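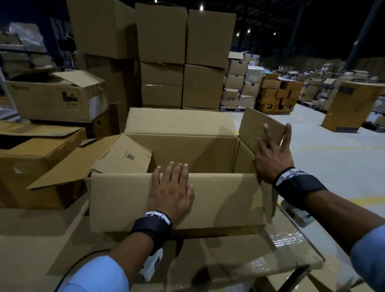
第3页:双手在纸箱翻盖上,两只手腕都戴着标记腕带

(先停一下,让大家看清楚手的位置,再开口。)

各位下午好,谢谢大家吃完饭还愿意坐到这边来。上一页讲的是Stukik的整体架构,这一页开始进感知,也是我自己最爱讲的一段,讲着讲着容易超时,主持人到时候尽管冲我挥手。

先请大家看手腕。腕带边上那一排白底黑色图案,是我们求手腕位姿用的。早先我们只靠图像里的手部关键点,手指一贴到纸板上,深度就开始飘。后来Chraibi这个模块改成两路一起算:标记给手腕的位姿,关键点给手指的形状,再放到同一个优化里去解。窗口长度取9帧,试过更长的,轨迹是顺了,可是接触的那一下也被抹平了,得不偿失。

(这里如果有人问为什么不直接上触觉手套,就说后面第7页会讲,别在这儿展开。)

再说箱子。翻盖在规划器里是四块绕折线转动的板,听着简单,麻烦在折线。大家看后面那块长翻盖,离边不远还有一道平行的折痕,感知要是把它当成箱口的折线,后面算出来的推力方向全是歪的。左边那块又朝里折,盖住了一部分开口,里面的箱壁上还斜着一道影子。我们第一版分割就老在影子上栽跟头,硬是把一面墙切成两面,调了好久。

现在的做法是先找开口,再从开口往外长翻盖,每块翻盖只许有一条铰链。Nevero内部测试集一共70段,折线找错的从40段降到9段。剩下的这些我也不瞒大家,多半是手掌平平地压在翻盖上,把折线挡住了。

控制这边只讲一句:规划器输出的是翻盖的目标角度,手怎么走由下层去解,控制频率50赫兹。这样换一种末端,上层的代码基本不用动,我们组里做集成的同事为此高兴了很久。

(看一眼时间。还宽裕就切到Ukau的回放工具,演示拖动时间轴;紧张的话直接跳第5页。记得先把投影的声音关掉。)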